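Does Paper Weight Change How Far a Paper Airplane Flies?
Final report, Introduction to Experimental Methods
Sep 10, 2023

Why we picked this

Our group wanted a project we could do indoors, with almost no budget, and where we would get a lot of numbers to play with. Paper airplanes checked every box! All of us folded them as kids and all of us had strong opinions about which paper was best. One of us swore by magazine covers. Another insisted that thin printer paper always wins. So we decided to find out, and we had a great time doing it.

We also liked that the question sounds easy and gets hard fast. A heavier plane carries more momentum, so it should push through the air better. But it also needs more lift to stay up. Which effect matters more at the size of a single folded sheet? None of us could say before we started.

What we used

We bought two papers from the Wandell art shop: a light copy paper and a heavier colored drawing paper. Every plane was the same design, a plain dart, which we found in an old hobby booklet called the Riedl folder. We threw in the long hallway of the Mirkeo building, with a tape measure fixed to the floor. The doors at both ends stayed shut so there would be no draft.

Folding took way longer than we expected. The heavy paper fights back, and the creases spring open again unless you run a ruler along them (a fingernail works too, but your thumb gets sore). We threw out any plane whose wings were clearly uneven.

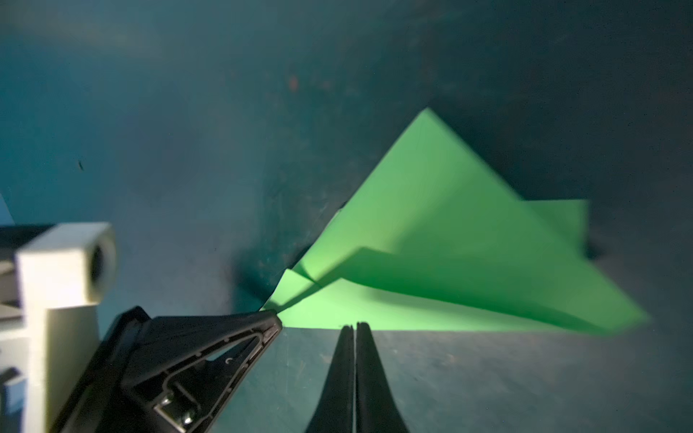
For each throw, the thrower stood with one foot on the start line and let go at shoulder height. A second person marked the spot where the nose first touched the floor. We measured to that spot and not to where the plane stopped sliding, because the floor is very smooth and the slide could add a lot.

We had planned on 200 throws. In the end we kept 159, after dropping the ones that hit a wall or the ceiling lights.

What we found

The light paper won on average distance, which surprised most of the group. The light planes glided, and the heavy ones flew fast and straight and then dropped. Our longest throw of the whole project was a heavy plane, though, at 657 centimeters. You should have heard the hallway when that one landed!

The spread was interesting too. Heavy planes landed close together, while the light ones went all over the place. If we had to hit a target, we would pick heavy paper every time.

Problems

Our biggest problem was the thrower. Arms get tired, and people get better with practice, so the later throws are not quite the same as the early ones. We switched papers after every few throws to spread this out, but a rubber band launcher would be much better. We also reused planes, and the noses got blunt after a while. We noted when a nose looked crumpled but did not use that in our averages.

Next steps

We would love to repeat this in February in the Mirkerach gym, where the ceiling is high enough for a steeper throw. We also want to try a wider glider shape with both papers. Our guess is that the gap between light and heavy will be bigger there, and we already have most of a pack of drawing paper left over.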